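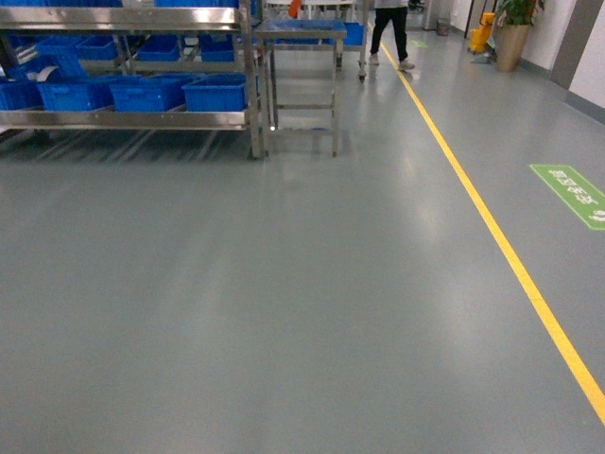
**What does a passenger services agent at Prirnside Airport do all day?**

Checks people in, weighs their bags, tells them their bag is too heavy, and then walks them to the plane, which is usually 52 steps from the door and always into the wind.

We're after two of these agents to start in March. Prirnside is a small airport. We have 4 gates, though gate 3 is mostly used for the Christmas tree, and one café with firm views on when breakfast ends. Flights go to Ledesma and Follitz, run by Vullivero, and in summer there are more of them than the car park would like. 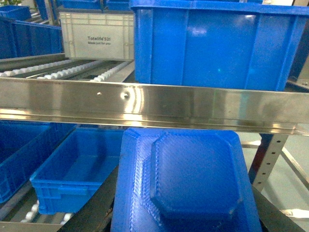
Shifts are early or late. Early means being at the desk by 4.30, smiling if you can manage it. Late means staying until the last Follitz flight is in, and the last Follitz flight has its own ideas about time. You'll work four days, then get 2 off, and the rota comes out a month ahead.

You will need:

- a driving licence, or a very patient friend (the first bus is at seven)
- five years of work or study history we can check, for your airside pass
- to be able to lift a 20 kg bag without making a speech about it
- clear spoken English; a second language gets you an extra £641 a year 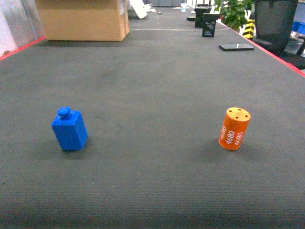
## What you get

£17,900 a year plus shift pay, free parking, a coat that is warmer than it looks and trousers that are not. Training takes around three weeks and is paid. You don't need to have worked at an airport before. Our best agent came from a school kitchen, and says the queues were worse there.

There are cheap standby seats to Ledesma as well, once you've finished your trial period.
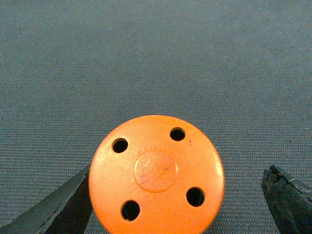

Those can be used by one other person in your household, who must also accept that standby means standing by.

## How to apply

Send a CV and a short letter to Bernice Frimpong, Terminal Office, Prirnside Airport, or hand them in at the information desk. Please don't tell us you have always dreamed of flying. The job is on the ground.

Posted 10 October 2018. We'll close the advert when we have enough good letters.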